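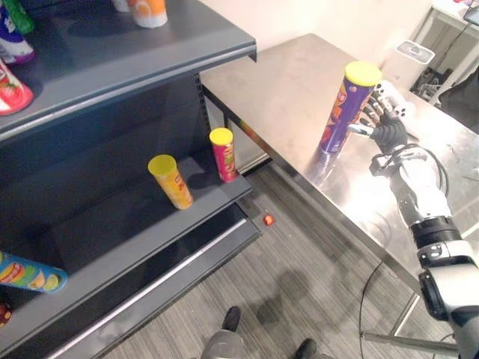 Zimmont is a small evening school for people who want to design packaging, and we've been at it for 17 years now! We started with one course in hand lettering and a borrowed paper cutter, and we still teach both lettering and cutting before anyone opens a computer. Our students work on boxes, labels, pouches, sleeves and tins for all sorts of small makers. We love the ordinary stuff best – the things you pick up in a shop without thinking. Take chip canisters, a purple one on a steel table and a yellow-orange one on a dark grey shelf. Same family of shape, and yet the colour tells your hand which one to go for long before you've read a word. That sort of thing can keep a class talking right through the tea break (and often does).

Who we are

The school was set up by Hacer Sarıgül, who spent years drawing labels for jam and pickle makers before she took up teaching. She still runs the first term herself and still marks in green pencil. The other tutors are working designers and printers, so they come in with ink on their sleeves and fresh stories about glue.

What we teach

The main course is called Tirnix and lasts three terms. You begin with letters and folding, go on to colour and print, and finish with a full pack for a real maker. There's a shorter course too, Ledesma, for people who run a small food or soap business and want to do their own labels well. It's great fun, and we spend a whole evening on ingredient lists and how to make small print easy to read!

Our pack library

Our library is the bit visitors always ask to see. It holds 3000 packs from all over the world, some of them older than our tutors, and you can take most of them down and unfold them. Please do! The best way to learn how a carton works is to open it flat and put it back together, swearing a little if you need to.

Where to find us

We're on the top floor of the old Dernemitz print works, up the iron stairs and past the bicycle racks. The library is open before every class, and you're welcome to come and look round even if you haven't signed up for anything. New courses start in November, and places on Tirnix go first.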